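Como regular a paralaxe e zerar uma luneta em casa, sem gastar uma caixa inteira de munição

Faz um tempo que me pedem para escrever com calma o passo a passo que eu uso para montar e zerar luneta, e como acabei de trocar a da minha carabina de pressão por uma Vakus, aproveitei o embalo. Serve igual para quem atira de .22 no clube. Vou contar do jeito que eu faço, com as minhas manias, e cada um adapta como quiser!

Antes de tudo: arma descarregada, aberta, conferida duas vezes. Chumbinho, cartucho, qualquer coisa que saia pelo cano fica em outro cômodo enquanto eu estou montando. Não abro exceção nem quando estou com pressa (principalmente quando estou com pressa).

O que eu separo

Um suporte firme para a arma, que pode ser um cavalete ou dois sacos de areia. Um nível de bolha pequeno, um fio de prumo, chave torx do tamanho dos parafusos do anel e, se puder, uma chave com torquímetro. Eu uso a da Samonte, simples, sem visor digital, e me atende bem. Um pano com álcool isopropílico para tirar o óleo da base e dos anéis. E caneta e caderno, que muita gente pula e depois não lembra quantos cliques deu.

Montando os anéis

Limpe o trilho e a parte de baixo dos anéis. Encaixe os dois, empurre para a frente até encostar no dente do trilho e só então aperte. Esse empurrãozinho faz diferença em arma com recuo, e em carabina de mola mais ainda, porque a mola dá tranco para os dois lados e a luneta vai caminhando a cada tiro.

Coloque a luneta nos anéis de baixo, ponha as tampas e deixe os parafusos só encostados, de modo que o tubo ainda gire e deslize. Agora leve a arma ao ombro de olhos fechados, na posição em que você atira de verdade, e abra os olhos. Se aparecer uma sombra preta em volta da imagem, a luneta está perto ou longe demais. Vá mexendo até a imagem ficar cheia. Faça isso na ampliação máxima, que é onde a distância do olho fica mais exigente. E faça com a roupa que você usa para atirar! Eu já regulei tudo de camiseta e fui ao clube de casaco grosso. 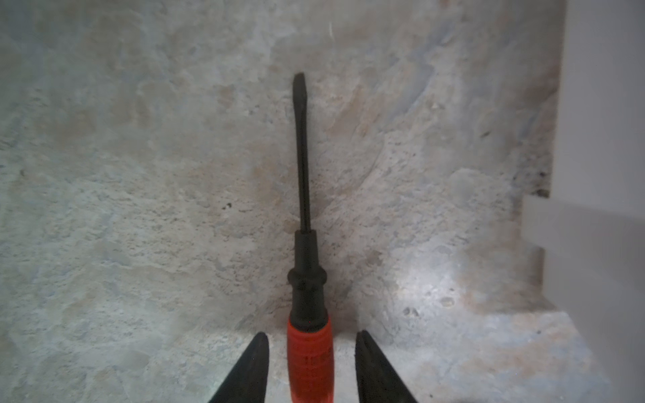
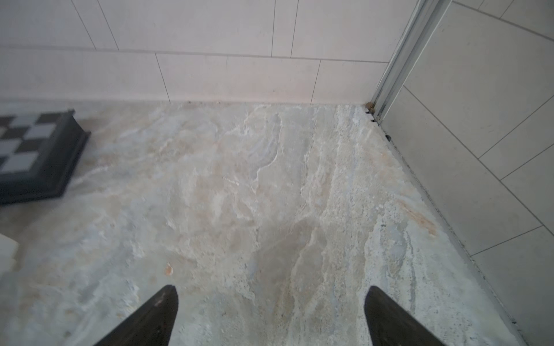

Nivelando o retículo

Com a arma nivelada no suporte, pendure o fio de prumo na outra ponta do cômodo ou no quintal e olhe pela luneta. Gire o tubo até o traço vertical do retículo ficar paralelo ao fio. Nem sempre a tampa da torre está perfeitamente alinhada com o retículo, por isso eu confio mais no fio do que na bolha em cima da torre.

Aperte os parafusos aos poucos, alternando em cruz, meia volta de cada vez. Dê uma olhada no prumo no meio do processo, que o tubo adora girar um tiquinho quando a gente aperta um lado só. O torque certo vem no folheto do anel. Se você perdeu o folheto, procure no site do fabricante antes de apertar no olho, porque tubo amassado não tem conserto.

Foco do retículo e paralaxe

Muita gente confunde esses dois, e eu confundi durante anos. O anel da ocular, aquele perto do olho, serve para deixar o retículo nítido. Aponte para o céu limpo ou para uma parede clara (nunca para o sol!), olhe por um segundo ou dois e gire até a cruz aparecer nítida de cara. Se ficar olhando muito tempo, o olho compensa sozinho e você regula errado.

A paralaxe é outra história. Fica no botão lateral ou no anel da objetiva, dependendo do modelo. Apoie a arma, mire no alvo na distância em que vai atirar e mexa a cabeça de leve para cima e para baixo, sem tocar em nada. Se a cruz passear em cima do alvo, gire o botão até ela parar quieta. Os números gravados são uma referência, e na minha Vakus a marcação não bate direito com a distância real. Fiz um risquinho de caneta de tinta branca onde ela fica boa para mim.

Zerando

Comece perto. Eu ponho um papel grande na distância mais curta que o estande permite e dou três tiros com calma, mirando sempre no mesmo ponto. O que interessa é o centro do grupo. Um tiro sozinho não diz nada, então resista à vontade de mexer na torre depois do primeiro.

Meça a diferença entre o centro do grupo e o ponto mirado, e converta em cliques conforme o valor da sua luneta. Da primeira vez eu precisei de 19 cliques para cima e uns poucos para a direita. Anote. Atire mais três. Quando estiver em cima, passe para os 45 metros, que é a distância em que eu deixo a minha zerada no estande de Millbridge, e repita tudo com alvo menor.

Entre um grupo e outro, dou uma pausa e tomo uma água. Atirador cansado abre o grupo e põe a culpa na luneta.

Com o zero confirmado, solte o parafusinho da torre, gire a capa até o zero bater com a marca e aperte de novo sem deixar clicar. Em alguns modelos é só puxar a capa para cima, girar e soltar.

Se o zero não segura

Confira primeiro os parafusos da base, depois os dos anéis, e só então desconfie da luneta. Um teste simples: suba dez cliques, atire, desça os mesmos dez e atire outra vez. Se o grupo não voltar para o lugar, pode ser problema interno. Tive uma Cisard antiga que fazia exatamente isso e acabou indo para a assistência.

Depois da primeira sessão, passe a chave de torque em tudo mais uma vez e limpe a lente só com pincel macio e paninho próprio. E guarde o caderno junto com a arma, no mesmo estojo, com o número de cliques anotado na primeira página.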